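Wolimero brings its neighbourhood toy and book swap to Jandgate

JANDGATE, Aug 26, 2024 – Wolimero is delighted to announce that its much-loved toy and book swap has found a second home, this time in Jandgate, where doors are now open to families from right across the district.

Those who have been with us since the early days in Aranda will remember how modest it all was: a couple of trestle tables, an urn of tea and a pile of jigsaws we hoped were complete (most were!). Since then 1041 households have joined, and more than 79 of them had been making the long drive over from the Jandgate side, often with a boot full of board games and a very patient toddler in the back. It seemed only fair that we should come to them for a change.

The Jandgate swap works just as the Aranda one does. Bring along toys, puzzles or children's books in good, clean condition, hand them in at the counter, and take home the same number of items whenever you like. There's no joining fee, and your credits can be used at either of the 2 locations, so a picture book dropped off in one town can happily become a train set in the other. Each household may borrow up to 4 larger items at a time, such as ride-ons and play kitchens, and these come home with you for the whole school term.

We are also very pleased to be working with Kutenine, the family-run bookbinders, who have kindly offered to mend well-thumbed picture books that still have plenty of bedtimes left in them. If your favourite has lost its spine or a page or two has worked free, please don't put it in the recycling. Pop it in the repair tub at the counter and we'll let you know when it's ready.

Please note that we can't accept soft toys without a label, cot mattresses or anything with a missing battery cover. A full list is kept at both counters, and our team is always glad to have a chat about anything you're not sure of.

ENDS

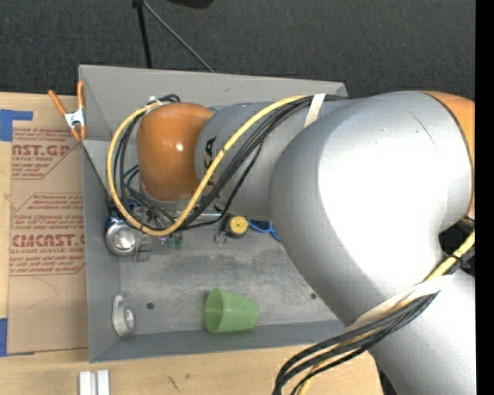
A gray bin on a light wooden tabletop.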